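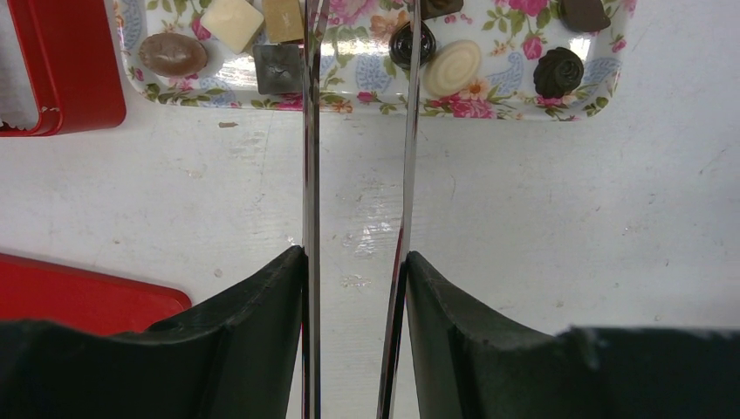
What is a grip fault?
A grip fault is any event in which a robot closes its gripper and the hold it gets differs from the hold the program expects. The part may be missed, held at an angle, squeezed too hard, or dropped.

CHAPTER 7
When the Gripper Lets Go: Faults in Light Handling Work

Most of the faults treated in Chapter 6 stop a machine. The faults in this chapter often do not. A gripper that holds a thin sheet badly may carry on with its cycle, and the controller may record the cycle as complete. The damage is found later, by someone else, at another station.

The case used throughout the chapter comes from the packing cell at the Penton training site, where two-finger grippers handle molded chocolates and flat red pieces. In October the cell ran 1382 cycles under the Prollix controller. Of these, 60 were later marked as grip faults, and the controller had raised an alarm for only 20 of them.
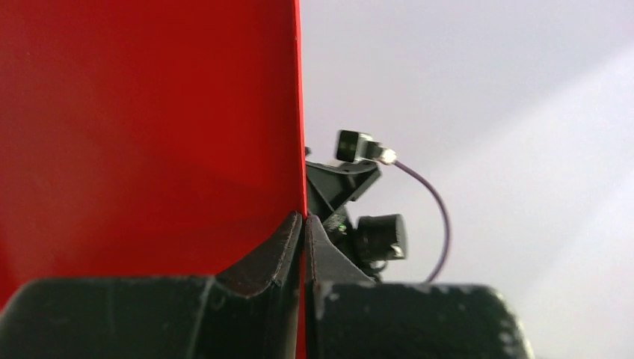 The remaining 40 faults passed without notice. The review traced them to a single setting. The controller judged a grip by finger position alone, and for a thin part the closed position with the part present is very close to the closed position with nothing there at all. Small wear on the fingertips was enough to hide the difference.

This is known as the Demchenko condition - a sensor reading that is correct but carries no useful information. It is treated in full in Section 7.3.
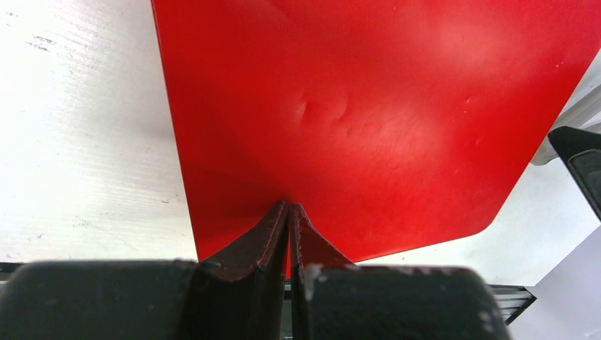
Why does a thin part slip more easily than a thick one?
The fingers touch it over a small area near one edge, so the weight of the rest of the part acts as a lever and turns it in the grip. Worn or dusty pads make the turning easier.

A safety matter follows from the same cause. When a part slips, the natural response of an operator is to reach in and straighten it. At Penton the access gate had been set to slow the arm, and a full stop required a second action at the panel. No injury took place. The site has since changed the gate so that opening it brings the arm to a full stop, and a restart must be made from outside the cell. 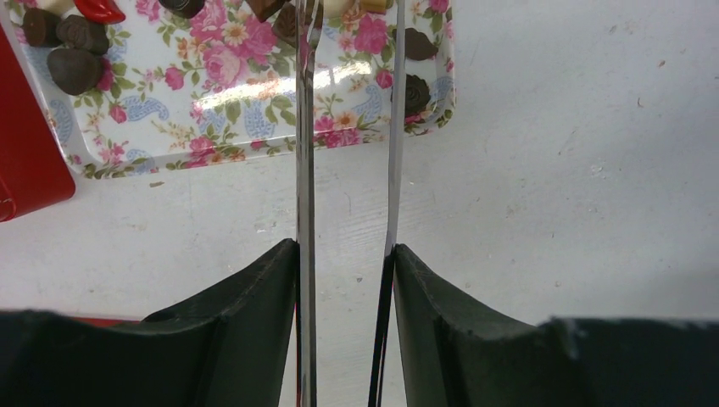 Figure 7.4. Gripper fingers and floral tray with chocolates, packing cell.

Readers should note that the repair of the gripper and the repair of the gate were handled as separate items. Fingertips are now inspected every 3000 cycles, following the Sover schedule given in Appendix C. The gate is tested at the start of each shift, and the result is entered in the cell log before any part is loaded.

Section 7.1 sets out the terms used to classify grip faults. Section 7.2 explains how to read a fault log and compare it with the parts rejected at later stations.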